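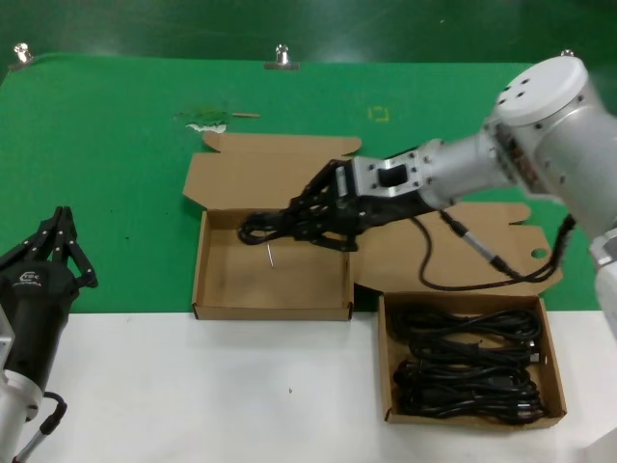 Durability of a Fold-out Seat Mechanism Under Repeated Loading
Project report, Furniture Design and Technology, second semester
Group members: Nusrat Abbasi, Dariusz Piątek, Yvette Pelletier
Supervisor: Fiorella Tedesco

1. Background

Sofa beds are usually bought for small homes, where the same piece is used as a seat every day and as a bed a few nights a month. Wear in the fold-out mechanism is a common reason for returning or discarding them. The aim of this project was to measure how much play develops in the hinge of a two-seat click-back frame, and whether a change of bushing material reduces it.

Two frames were compared. The Senness frame is a steel click-back design with nylon bushings at both pivots. The Landry frame has the same geometry but is supplied with bronze bushings. Both were bought without upholstery from Skirklow, a trade supplier, so that cushion stiffness would not affect the readings.

2. Method

Each frame was bolted to the workshop floor plate. The backrest was moved from the upright position to flat and back again, which was counted as one cycle. A static load of 250 N was applied at the top rail while the back was in the upright position. Play was measured at the top rail with a dial gauge, on the left and right sides, and the higher of the two readings was recorded.

Readings were taken at the start, then at 11 intervals until the end of the test. The total was 3,022 cycles per frame. We had planned for 3,000, but the counter was left running over the last lunch break and the additional cycles were kept in the data for the first frame. The second frame was then run to the same figure.

Pivot bolts were tightened with a torque wrench before the first cycle and were not touched again. No lubricant was added.

3. Results

Play in the Senness frame rose quickly during the first three intervals and then levelled off. The final reading was 2 mm on the left side. The right side was lower throughout. The nylon bushings were visibly oval when removed, and one had a raised lip on the inner edge.

The Landry frame showed less play at every interval. Its bushings kept their shape, but there was a fine grey residue around the bolt heads and the painted finish had worn through at the stop plate. Noise was also greater. Dariusz noted a squeak from the sixth interval onward, which would probably lead to complaints in a bedroom or living room even though the joint was sound.

The locking catch worked on both frames for the whole test.

4. Discussion

The bronze bushings performed better on wear and worse on noise. A washer between the bushing and the side plate may solve the second problem at low cost. Brorska, a frame design from an earlier student project, used a felt washer in this position, but the report by Rasa Kalniņš does not give any cycle data for it.

The main limitation is the sample size of one frame per type. The load was also centred, whereas people tend to sit at one end of a sofa and lean on one corner of the back. An off-centre load would be expected to increase the difference between left and right readings.

5. Further work

Repeat the test with an off-centre load and at least three frames of each type. Add the felt washer as a third condition. Record noise with a meter at a fixed distance from the pivot. Fit an automatic cut-off to the cycle counter.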